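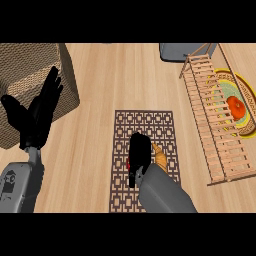 Streaming a music award show for people who cannot travel – what do I need to ask for?

Posted by Fedir Kovalchuk, 19 November 2019

Hello everyone. I help to organize a small award evening for folk and indie bands in Hatley. It will be in April, in the old cinema, and we will have 5 live acts and between them the prizes. Last year many families of the musicians could not come, so this year we want to show the evening live on the internet also.

My problem is with the music rights. The hall has already a license for live music, and the manager told me this is enough. But a friend who plays in one of the bands says that a stream is a different thing and we must ask again. Three of the acts play their own songs, one plays only traditional songs, and the last one (Ramine) wants to do two cover songs which are quite well known. We also want to leave the video online after the show, so people can vote for the audience prize until the next evening.

Do I need to pay for something more? And must I ask the bands to sign a paper, or is an email good enough? Our budget for all the extra things is 1,000 dollars and I would like to spend a part of it on a better sound person.

Dörte Wegener

Your friend is right. The license of a hall normally covers the performance in the room, in front of the people who are sitting there. A stream is usually treated separately, and a video which stays online is one more permission, so please look at these as three things.

For the own songs, ask each band who wrote the song and if they have a publisher. Very often a band says "it is our song" and then the old guitar player wrote half of it and he is not in the band anymore. Get the names of all writers. If they have no publisher and everyone agrees, it is simple.

For the traditional songs, the melody may be free, but a modern arrangement may not be. Ask the act where they learned their version.

The covers are the difficult part. To put music together with moving pictures and keep it online, you generally need a permission from the publisher, and the publisher can say no or not answer for weeks. I did this for a choir festival and one answer came after the festival. Write to them now. If you have nothing by the time you print the program, you could stop the stream during these two songs and show the list of nominees.

About the paper: an email is better than a talk in the corridor, but I would use one page with a signature. Write the date of the show, where it will be streamed, how long the video stays, and if you can use short clips for advertising next year. Bands forget the last point and later they are angry.

Danylo Bondarchuk

we streamed ours for two years and never paid anything, no one complained. just put it on and see

Petro Hrytsenko

I would not follow the advice above me. At the Plotville awards the sound of our video was muted for the whole second half, only because the DJ played a known record while people walked to the stage. So look also at your walk-on music and the music in the break – Fedir did not mention them, but they go into the stream too. We now use short pieces that a local composer, Pavliuk, made for us, and we have his permission in writing.

Also, ask the site where you will stream what happens if the sound is recognized by their system during the live show. With some of them the stream can stop, and then the families see nothing. Record everything on your own computer at the same time, with a separate track for the speeches. Then you can at least put the prizes online later.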